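Projet Jernura : constitution d'un corpus de démonstrations pour l'apprentissage de gestes domestiques
Rapport d'avancement intermédiaire à l'attention de Femico
Rédaction : Najwa Smadi, pour l'équipe Zisham
Samedi 13 juillet

Où nous en sommes

La convention prévoyait 300 démonstrations validées à ce stade. Nous en avons enregistré 300, ce qui ferait une très belle phrase si le mot « validées » n'y figurait pas. Après relecture, 46 ont été écartées. Le détail figure plus bas, dans une rubrique que nous avions d'abord intitulée « Difficultés » et que Marwan Masri a tenu à renommer « Enseignements ». Nous avons gardé les deux mots, chacun y trouvera le sien.

Le reste de la convention est respecté : deux bras, une tâche par séance, chaque séance relue par une personne qui n'a pas téléopéré. Ce dernier point a failli nous coûter la bonne humeur de Wissam Hourani, qui téléopère mieux que tout le monde et supporte assez mal qu'on le lui relise.

Les tâches

Le lot en cours porte sur le textile : saisir un vêtement, le suspendre, le décrocher, le poser à plat. Sur le papier, ces gestes paraissaient modestes. Un enfant les fait, dit le dossier de candidature (page de synthèse, deuxième paragraphe, je plaide coupable). Un enfant dispose toutefois de dix doigts et d'une mère qui recommence derrière lui.

Décrocher fonctionne bien. Suspendre fonctionne quand le col se présente du bon côté, c'est-à-dire quand l'opérateur l'a disposé du bon côté avant de lancer l'enregistrement. Nous avons mis du temps à nous avouer que cette habitude appauvrissait le corpus : un système nourri uniquement de cols bien présentés apprendra surtout à attendre qu'on lui présente des cols. Depuis, la position de départ est tirée au sort. Le taux de réussite a baissé, la valeur des données a monté, et le graphique que nous comptions vous montrer a perdu tout son charme.

Le deuxième lot, sur les robinets et les mitigeurs, est en préparation. Le protocole est écrit, le matériel est monté à sec. Aucune démonstration de ce lot n'est comptée dans les chiffres ci-dessus.

Difficultés / Enseignements

Sur les séances écartées, la plupart le sont pour désynchronisation entre les vidéos et les positions articulaires. Le décalage est petit, constant au sein d'une séance et différent d'une séance à l'autre, ce qui est à peu près la pire combinaison possible. Obeidat, qui nous fournit l'enregistreur, a livré une mise à jour. Elle a corrigé le décalage et supprimé l'horodatage. Une seconde mise à jour a rendu l'horodatage. Nous n'en avons pas demandé de troisième.

Viennent ensuite les erreurs d'étiquetage. Le vocabulaire initial distinguait « saisir », « prendre » et « attraper », distinction à laquelle quelqu'un a forcément cru un jour. Riet Hermans a ramené le tout à un seul verbe et repris les anciennes annotations à la main. Les fichiers d'origine sont conservés.

Enfin, quelques séances ont été perdues faute de place sur le disque. Une alerte existe désormais.

Conditions de travail

La collecte et la relecture se font dans la même pièce. C'était un choix d'économie ; à l'usage, il a du bon, car le relecteur peut signaler une séquence douteuse avant que l'installation ait été modifiée. Il a aussi l'inconvénient de mettre un maximum de câbles au sol dans un minimum de surface. Le passage des câbles sous goulotte est inscrit au plan d'action depuis la première réunion, où il occupe une place stable.
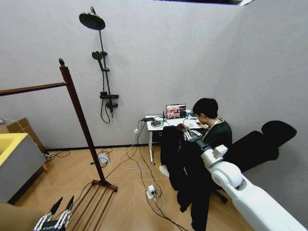

Nour Matar demande que le rapport mentionne noir sur blanc que la relecture prend plus de temps que la collecte, que cela n'était pas budgété, et que tirer les positions de départ au sort n'a rien arrangé puisque chaque échec doit maintenant être qualifié : mauvaise prise, glissement, abandon de l'opérateur. C'est mentionné. Sur le fond, la remarque est juste. Le budget initial traitait la relecture comme une sorte de politesse rendue aux données ; nous proposons de la traiter comme un poste.

Nous avons par ailleurs décidé de conserver les échecs correctement qualifiés dans un sous-ensemble à part. Ils n'entrent pas dans le décompte contractuel, mais les rattrapages qu'ils contiennent nous semblent précieux pour l'apprentissage : une manche qui glisse, une pince qui revient la chercher. Wissam a produit à son corps défendant les plus beaux de la collection.

Ce que nous demandons

Un transfert de 60 heures de la ligne « collecte » vers la ligne « relecture », à budget constant.

L'accord de Femico pour que les 46 séances écartées soient remplacées par de nouvelles démonstrations avec départ aléatoire, même si cela retarde l'ouverture du lot robinetterie.

Une réponse sur le format de livraison. Nous avons posé la question 2 fois et reçu deux formats.

Prochaines étapes

Remplacement des séances écartées, puis contrôle croisé sur un échantillon tiré par Riet. Ouverture du lot robinetterie dès que le contrôle est passé. Livraison du corpus textile en novembre, accompagnée d'une fiche décrivant les conditions d'enregistrement, le vocabulaire d'annotation et les séances exclues avec leur motif. Marwan rédige la fiche ; la rubrique s'appellera « Enseignements ».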